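Flodard Grevstead upholstered bed, five months on

Reviewed by Joanne Naylor
Mar 2, 2026

The Grevstead is Flodard's mid-priced upholstered double. It comes in two boxes, with a slatted base on a steel centre rail and a padded headboard bolted to the side rails. I bought one in November to replace a Tunstall divan whose base had begun to sag on one side. I have slept on it every night since, apart from a fortnight away, and have had it apart once.

Delivery was to the room of choice. The headboard box is the awkward one: it is rigid, it will not bend round a landing, and the card has no hand holes. Measure the stairs first. The second box holds the rails, slats, foot end and fixings and can be opened downstairs and carried up in pieces.

All the bolts were present, and the bag of washers had two spares in it. The instructions are drawings only. Step six shows the centre rail going in after the slat holders, which is possible but means working underneath with a short hex key. Fit the rail first. The bolts go into captive nuts in the side rails, and one of mine had been set slightly off square, so the bolt bound after a couple of turns. Backing it out and starting again by hand cured it.
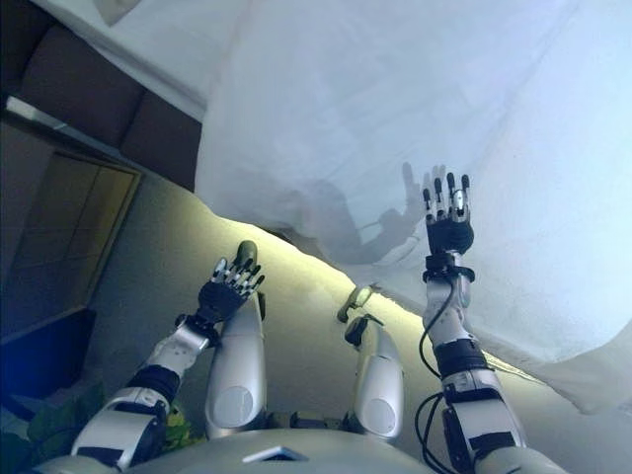

Base and slats

The slats are sprung beech, held in rubber cups on either side of the centre rail. The cups are the weak part of most beds at this price and I expected the same of these. They have a lip on the underside that the older Tunstall cups lacked, and none has jumped out so far. Two slats did creep towards the foot end in the first month. A turn of cloth tape inside each cup stopped that.

The centre rail stands on two adjustable feet. They are supplied screwed fully in and need to be wound down until they just take the load. If they are left short, the rail flexes and the whole base clicks when you turn over. If they are wound too far, the slats bow upwards along the middle and the mattress rocks. Set them with the mattress on, then check them again after a week.

Flodard quotes a maximum load of 265 kg including the mattress. I have no means of testing this. With two adults and a heavy pocket-sprung mattress there is no visible sag at the centre, checked with a straight edge laid across the bare slats when I had the mattress off in January.

Noise is low. The only persistent creak came from the joint between headboard and side rail, where painted steel meets painted steel. A felt pad cut from a pack meant for chair legs has kept it silent.

Headboard

The padding is firm and fairly shallow. It is comfortable to sit against with one pillow behind the lower back, less so without. The cover is a close-pile polyester, fixed and not removable, which I count as a fault on a bed intended to last. Marks from hair and hands show as darker patches after a few months and come up with a damp cloth and a little washing-up liquid, worked in one direction. Seams collect dust. The brush head of a vacuum cleaner deals with it -- once a month is enough.

Height is the other thing to check. The board is taller than the product page suggests, and it will cover a low socket or light switch. Mine hides a double socket completely. There is a gap of 30 mm behind the board for a flat plug, but a standard charger will not fit.

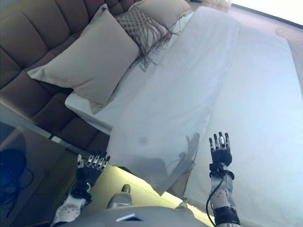
Barry Dawber has the same bed and disagrees about the cover: after a year of use he finds that the damp cloth leaves a tide line unless the whole panel is wiped, and he now uses dry upholstery foam instead. He also reports that one of his centre feet stripped its thread, and that Flodard replaced it free of charge but took three weeks to do so.

I have not seen the tide line on mine, though our water is soft and his may not be. The point about the foot is worth noting. The thread is cut in plastic, and it should be turned only with the weight off.

Mattress fit and bedding

A standard double drops in with a finger's width to spare on each side. That is enough to tuck a sheet without skinning the knuckles, which could not be said of the Tramholm I tried in the shop. Deep mattresses sit well above the rails and may slide a little towards the foot end. A strip of non-slip mesh across the slats prevents it.

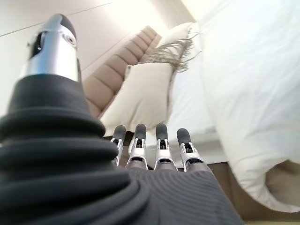
Bedroom, Grevstead double.

Changing the bedding is easier than on the divan, as the rails are low and rounded along the top edge. The corners at the headboard end remain tight, and a fitted sheet is best started there and pulled down. The foot corners are open.

Verdict

A sound base with an average headboard. The slats and rail are better than the price implies, and the fixed cover and plastic feet are worse. At full price I would look at the Tramholm as well, in spite of the tight rails, for its zipped cover. With 100 pounds off, as it was when I bought it, the Grevstead is the one I would choose again. Replacement slats and cups are sold separately, but the centre feet have to be requested from customer service with the order number, so keep the paperwork.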